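News > Press Releases > New Music

Cotinska Sets Walking to Music on New Album of Cello and Harp

Posted 31/03/2025 by the Flornine press desk

14 shares | 2 comments

Flornine is thrilled to announce the release of "Cotinska," the first full album of cello and harp music from the duo Nesen. Eleven pieces, all of them written at walking pace, and all of them recorded in the small upstairs hall at Valdovinos with the windows open whenever the weather allowed!

The album is out now on disc and as a download.

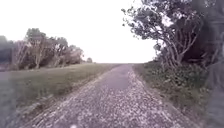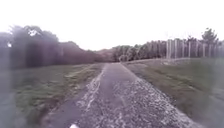
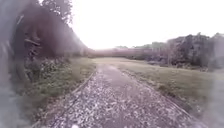
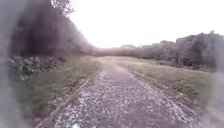
Paths running straight ahead.

How the Album Began

Nesen started as a wedding duo. For years the two players worked their way through the same dozen requests, and on the long drives home they talked about the music they would write if they ever got a free month. That month came in September. They rented rooms in Cotinska, a village neither of them knew, and went out walking every morning before they touched an instrument (the harp took up most of the kitchen, so going out was also a good way to get breakfast).

By the end of the first week they had a tune, and by the end of the second they had five. The rule was simple: if a melody couldn't be hummed comfortably while walking, it went back in the drawer. A few of the drawer tunes were lovely, and there is already talk of letting them out on a later record.

What You Will Hear

The opening track, "Gate Left Open," begins with the harp alone, a slow rocking figure that goes on long enough for you to settle into your chair before the cello comes in underneath. It's one of the calmest things we have ever put out. "Second Kettle" is quicker and has a little skip in it, and "Low Field, Early" brings back the opening melody an octave down, with the cello bowed so lightly that you hear the breath of the player between phrases. We left those breaths in. Everyone at the label wanted them left in.

Listeners who like their quiet music with some weather in it should go straight to track seven, "The Long Way to Flornine." Yes, they named it after us, and yes, we are very flattered! It runs for 540 seconds without a break and was played in a single take. The harp holds one note through nearly all of it while the cello wanders off, comes back, and wanders off again. On good headphones you can also hear rain on the hall roof from the fourth minute on.

The closing piece, "Lamp in the Hall," is the only one with a guest instrument, an old pump organ that was already in the building. Two of its keys don't sound. The duo wrote around them.

Recording at Valdovinos

The hall at Valdovinos seats 30 people on a good night and has a wooden floor that warms up a cello beautifully. No click track was used anywhere on the album. The players sat close enough to see each other's hands, and the tempo drifts a bit from verse to verse, the way your own steps do when the ground changes. Four microphones, one room, and a lot of tea.

Mixing was kept light. We took out one slammed door and one tractor, and left a second tractor where it was, very faint, at the end of "Second Kettle," where it happens to be in key.

The Disc Edition

The first pressing of the disc is 300 copies, each in a plain card sleeve with a fold-out sheet. The sheet has the cello part for "Gate Left Open" printed in full, in a version that an intermediate player can manage, along with a simpler harp part that also sits well on piano. Teachers have been asking Nesen for sheet music for a long time, and we are so happy to finally have some to give them. More of the pieces will be published as they are copied out cleanly.

The download edition comes with the same sheet as a file to print at home, plus one extra piece, a short take of "Low Field, Early" for solo harp. The catalog number for both editions is 2959, if you are ordering through a shop.

Listening Evening

Nesen will play the whole album in order at a listening evening in the hall where it was made. Doors open half an hour before the music, there is no intermission, and the pump organ will be in use, silent keys and all. Cushions are welcome, as the chairs are hard.

About Flornine

Flornine is a small independent label for quiet instrumental music, mostly strings, piano and harp. Review copies of "Cotinska," cover art and track notes can be requested from the press desk. Please tell us whether you would like the disc or the download, and allow a few days for an answer during release week.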